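4.2 What ends up on the table

I should say at the start of this section that I didn't set out to write about snacks. The study was meant to be about tablecloths. When Lavanya Warrier and I began visiting households in Satovmont in January, our question was a plain one: does a person who covers the table treat it differently from a person who leaves it bare? We had a tidy little coding sheet with rows for crockery, post, keys, chargers and flowers. Food in packets had one row, right at the bottom, and I remember thinking we'd hardly use it.

By the end of the first fortnight that row was the fullest on the sheet (Lavanya had started writing up the margin). Across 351 visits we logged 1,778 items on low or living-room tables, and packet snacks came out ahead of everything else, even the post. So we went back, split the row up properly and started asking people about it.

The first thing we learned is that a packet on the table is seldom just dumped there. People talk about "putting snacks out" even when all they've done is carry the packets over from a cupboard. No bowl, no plate, nothing opened. One woman in the Astel flats told me that bowls were for visitors you don't know very well, and that family would rather see what they're choosing from. I liked that a lot! It fits with what we found elsewhere too: the closer the guest, the more likely the food was to stay in its wrapper.

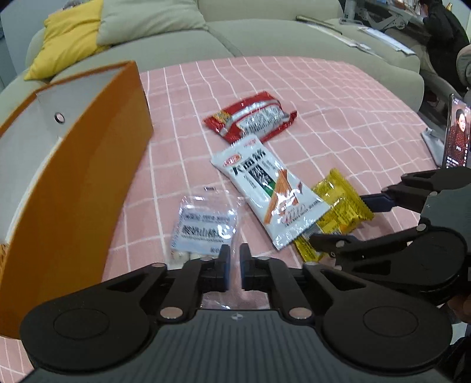 The second thing is to do with how packets get arranged, or don't. I'd expected rows. What we mostly got were loose heaps and overlaps, with long packets lying across short ones at whatever angle they'd landed (see Figure 4, where a yellow packet is partly hidden under a long white one, with a red wrapper touching its top end). When I asked people whether they'd mind if I straightened things up, most laughed and said go on then, but a fair few said they'd rather I left it. A neat row looked like a shop, one man said, and he didn't want to feel he was serving anybody.

Clear packets deserve a word of their own. With a printed wrapper you go by the picture or the name, and if you can't read the name you go by the picture. With a clear one you can look straight at the food, and people told us they trusted that more, particularly when the brand was new to them. Several households kept clear packets nearest the sofa for that very reason. Others did the opposite and hid them at the back, on the grounds that the contents looked dull next to all the shiny stuff. I can't make those two habits agree and I've stopped trying.

Now the cloth, which I haven't forgotten. Covered tables did carry more packets than bare ones, and I think Wragg's old point about noise has something in it: a crinkly wrapper dropped on bare wood or glass makes a racket, and on fabric it makes less of one. But cloths bring their own bother. They ruck up as people reach across, and a checked or gridded pattern shows it straight away, with the lines going wavy wherever the fabric has shifted. We ended up using this as a rough sign of which side of the table got the most use. It isn't a precise measure, and Lavanya is more doubtful about it than I am, but where we could compare it with what the household told us, the two usually matched.

Boxes were harder to code. An open box at the side of the table might be where the snacks came from, where the empties go, or nothing to do with food at all, and from the sheet alone we couldn't tell. For the Varneto visits we added a follow-up question, and the answers are set out in 4.3.

Figure 4. Snack packets on a pink gridded tablecloth, with an open orange box at the left.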